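Woltent method

The Woltent method is a way of teaching a robot arm to pick things up by recording people doing the job with a gripper held in the hand. I've kept this entry going since November, and I've used the method enough to have opinions, so bear with me!

It was put together at Bradeditz by Kathleen Gilmartin and a small team. You carry the gripper about, a camera on it films what the fingers do, and the recordings train a policy which then runs on a proper arm. The main trick is that every recording starts with the fingers open and empty -- Gilmartin calls this the "clear start" -- so the policy learns what an approach looks like before any grasp comes into it.

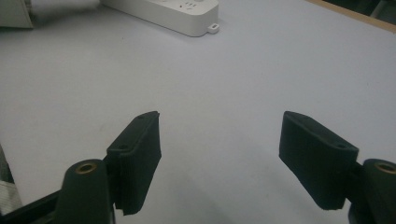 View from the hand-held gripper, fingers apart over a bare stretch of tabletop, with a white power strip beyond.

The first set, known as Baluyot, had 857 recordings made by 14 people (I was one, and my wrist remembers it). A later trial used only 155, all with the clear start, and did nearly as well on cups and small boxes. Thin flat things were a different story, and the policy still fumbles cards and envelopes.

Flastton is the follow-up version, with 3 camera angles instead of one. I find it fiddlier to set up, and I'm not sure the extra views earn their keep on simple jobs, though people who work with cluttered shelves seem to like it.

Last updated 2025-10-01. See also: Baluyot set; Flastton; learning from demonstration.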